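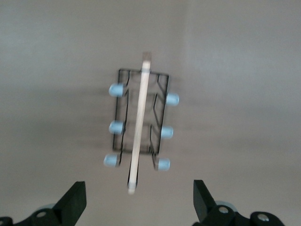

Volume 9, Issue 3

Out and About: Open Day at the Gronidik Robot Lab

I almost talked myself out of going to this one. It was July, it was hot, and Dungate is not a town you pass through by accident (you take the regional train, then a bus, and then you walk past a tile warehouse wondering if you wrote the address down right). But Gronidik only opens its doors once a year, and I'd been hearing about their arms since spring, so I packed a sandwich and went. So glad I did!

The doors opened at 11, and there was already a line down the ramp. They gave us paper wristbands and a folded map, and then more or less let us wander, which is my favorite way to see a place. The front hall was mostly posters and a coffee table. I skipped the posters, I'll admit it, and headed straight for the back, where you could hear people going "oooh" every so often.

The crowd was standing around the two-arm station. I'd pictured something behind thick glass, with a yellow cage and a siren. This was a big table covered in brown kraft paper, the kind you'd wrap a parcel in, with two white arms reaching over it and little green lights glowing down at their bases. All the stuff on it was stuff you could find at home: a wire dish rack, a wooden stick, a cup. I liked that right away. My kitchen has never looked so important.

The dish rack got most of the attention. It's a black wire one with rubber caps on the prongs that stick out along the sides, and our guide told us it is a much meaner test than it looks. Thin black wire is hard for a camera to read, and there's a lot of empty space where a gripper could close on nothing at all. Add a long skinny stick and you have two awkward things to think about at once. A woman next to me asked why they don't just use blocks like everybody else, and the guide laughed and said they have plenty of blocks, thank you, and people's homes are not full of blocks.

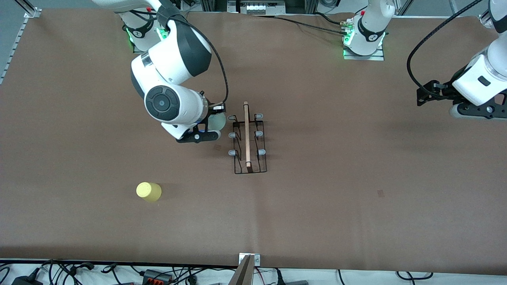
She also explained how they run the station on a normal day. Somebody lays out the objects, the arms get a job to do, and then the whole thing is set up again with everything in a slightly different spot. Then again. And again, until lunch! They call one of these rounds a Cattaneo, after the street the old lab was on, and I heard people say it all afternoon as if it were a regular word. "We got through six Cattaneos before the fire drill." I've started using it at home for loading the dishwasher.

What surprised me most was how much of the work is plain old tidying. I'd expected everybody to be glued to a keyboard, and sure, there was some of that, but I also saw a grown man spend a good long while deciding where to put a cup. The cables are a whole subject of their own. One of the younger staff told me she'd learned more about cable routing in her first month than she had about robotics in her degree, and she didn't sound like she was kidding.

We got to ask about the grippers too. They're simple, just two black fingers that open and close, and I had assumed a hand with more fingers would be better. The answer I got was that two fingers will do a surprising amount if you come at the object from a good angle, and that every extra finger is one more thing to fix. Makes sense to me. I fix bikes, and I feel the same way about gears.

There's a camera down by the fingers as well as one looking at the table, so you get the arm's own view of things. I could have stared at that close-up view all day. It's such an odd place to look from, with the two fingertips always poking in at the bottom like the front end of a canoe. Small things look huge from there, and a few colored cylinders lying on the table might as well be oil drums.
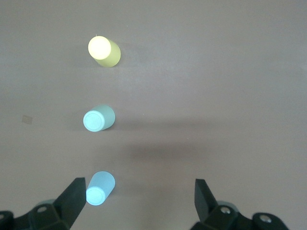

The Wedetti Room and Getting There

After the arms I wandered upstairs to the Wedetti room, where they had older equipment out on benches and a very good cutaway of a joint you could turn by hand. It was quieter up there and there were chairs. I ate my sandwich on the landing and had a nice chat with a couple who had come all the way for the joint display and hadn't even seen the arms yet. I sent them down.

If you're thinking of going next year, get there when the doors open. By early afternoon the back room was packed three deep and the kids couldn't see a thing. Wear comfortable shoes, bring water, and check the bus times before you leave, as the last one back to the station goes at 6 and it does not wait.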